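Princesa herdeira de Bultomberg inicia visita de dois dias a Rozīte

16/7/20

A princesa herdeira Blandine Delaunay, de Bultomberg, chegou ontem a Rozīte para a sua primeira visita oficial desde que foi nomeada sucessora do avô. Foi recebida no aeroporto pelo ministro dos Negócios Estrangeiros, Rawan Harb.

O programa inclui 14 encontros, entre eles uma audiência no parlamento e um almoço com estudantes bultomberguenses. São 2730 os que frequentam as universidades do país — a maior comunidade estrangeira no ensino superior local.
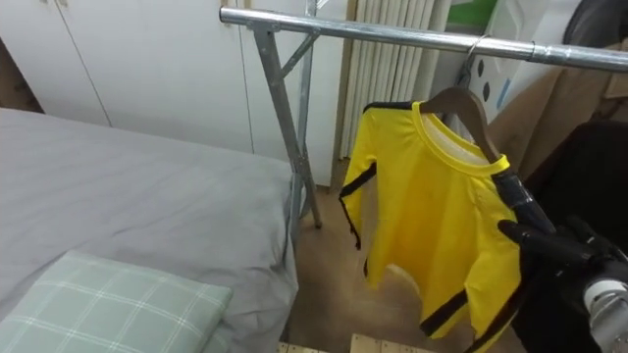
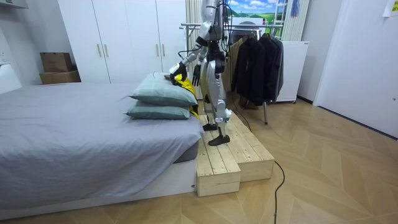

Acordo de pescas fica para agosto

Os dois governos não vão assinar o acordo de pescas durante a visita. Harb disse que faltam fechar 2 artigos e que as delegações voltam a reunir-se em agosto.

A princesa regressa amanhã à noite.

Notícias recentes
Parlamento de Rozīte aprova orçamento retificativo
Grollis reabre ligação por ferry
Autarquia de Pusix muda de sede

Comentários (2)
mcosta: E os vistos de estudante? Nem uma palavra.
Leitor do Norte: O acordo já esteve para ser assinado no ano passado.

Este site utiliza cookies. Ao continuar a navegar, aceita a sua utilização.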